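Gripper trials at the Faulkner bench

Welcome back to the gallery! We have spent a good part of the summer trading fingers on the Esell arm, going back and forth between the Skondard set and the longer Fukance pair, and it seemed time to put something up for everyone who has been asking how it is going.

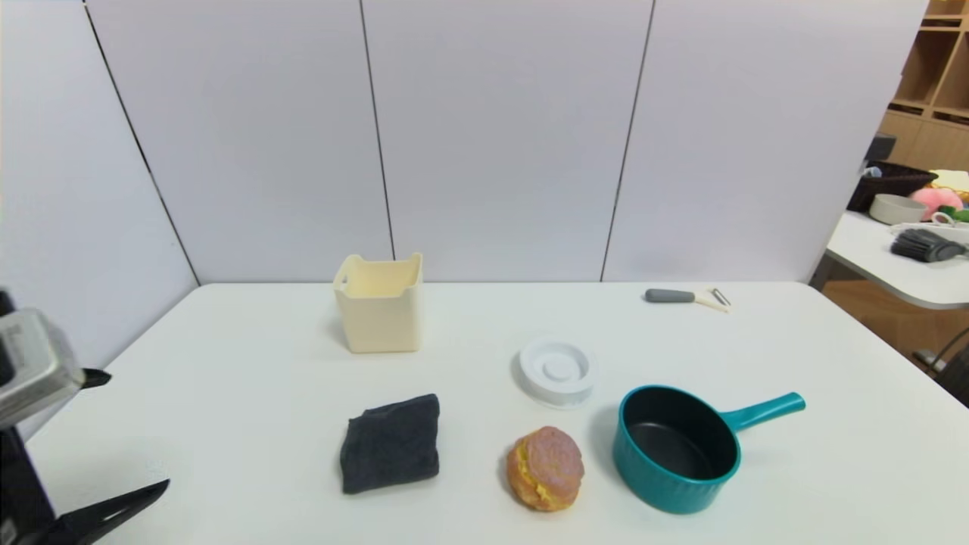

Skondard, August 30, 2020

Black fingers on the arm at left, with the dark gray cloth lying closest to them. The cloth is the item we argue over most — a folded edge is a very different thing to pinch than a saucepan handle, and the teal pan has its own fans here.

We plan 150 grasps for each set of fingers, and the Fukance pair has 64 behind it so far. The flat white lid and the little peeler toward the back will get extra turns, as both lie so low on the table. More pictures in November, once the second camera is mounted.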